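Week 4 handout: Paper, covers and why old books fall apart
Fairweather evening course, History of the Everyday Book

Okay, so last time we got as far as cloth covers and I promised I'd stop going on about glue. I lied a little. We need glue again this week, but only after paper.

Start with what you already have at home. Pull out the cheapest paperback you own and the oldest hardcover, and look at them from the bottom edge. If the pages are gathered in little folded bundles, those are signatures, and they were probably sewn. If it's a flat stack of single sheets stuck straight to the spine, that's what binders call perfect binding (a generous name, I've always thought!). Plenty of modern hardcovers are glued too, so don't trust the outside.

Covers next. A glossy cover usually has a thin plastic film or a coat of varnish over the ink. It's great for color and for wiping off jam, less great at the edges, where handling lifts the surface and the paper starts to fray.
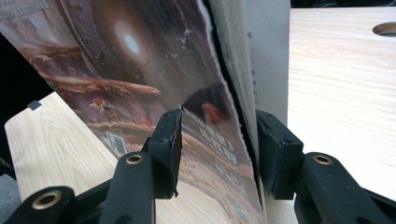 Science fiction magazines are my favorite way into this part, and you'll be hearing about them until at least November. The early ones were printed on pulp, which is ground-up wood with most of the lignin left in. Lignin goes brown with light and air, and the acid in the sheet makes it brittle. I bought a box of 69 old pulps in Farnlow years ago and the corners came off like pie crust. The covers were on better stock than the insides, so you'd get this gorgeous bright planet wrapped around pages the color of tea.

Please read pages 95 to 112 of the course reader before we meet. The bit on rag paper is slow going but worth it.

Now, grain. Machine-made paper has a direction because the fibers mostly line up as the wet pulp runs along the wire. Tear a newspaper down, then across, and you'll feel it right away. In a well-made book the grain runs from head to tail, parallel to the spine. Get it wrong and the book fights you: it won't lie open, and the pages go wavy near the fold when the weather turns damp.
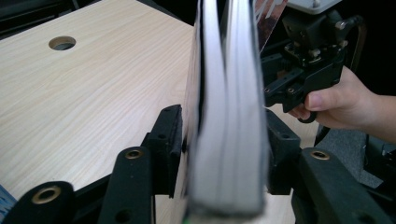 Thickness matters as well. Two books with the same page count can be wildly different sizes, because publishers pick bulky paper when they want a short novel to look like good value. I have a 239-page mystery that's fatter than my dictionary — mostly air, that one.

On to the glue, then. Hot-melt glue made paperbacks quick to bind, and some of the early kinds turned hard and cracked, so the pages dropped out in chunks. Later glues stay more flexible. If you own a book that snaps when you open it, please stop opening it.

I said something in last year's session about never repairing a book with clear tape, and I got some pushback, which I'm passing along as it came.
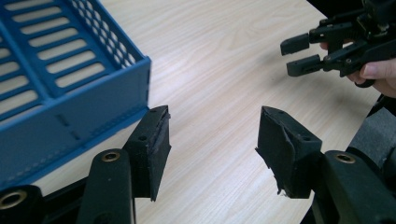
Kalevi Kettunen wrote that tape is fine on a book you only want to finish reading, and that treating every beat-up paperback like a museum piece just scares people off mending anything. Fair enough. I'd still keep it off anything you'd like your grandchildren to have, as the sticky part creeps into the paper and leaves a yellow stain that's miserable to get out. Japanese tissue and wheat paste are cheap, and we'll try both next session.

Bring one damaged book you don't mind practicing on, a soft brush and an old towel.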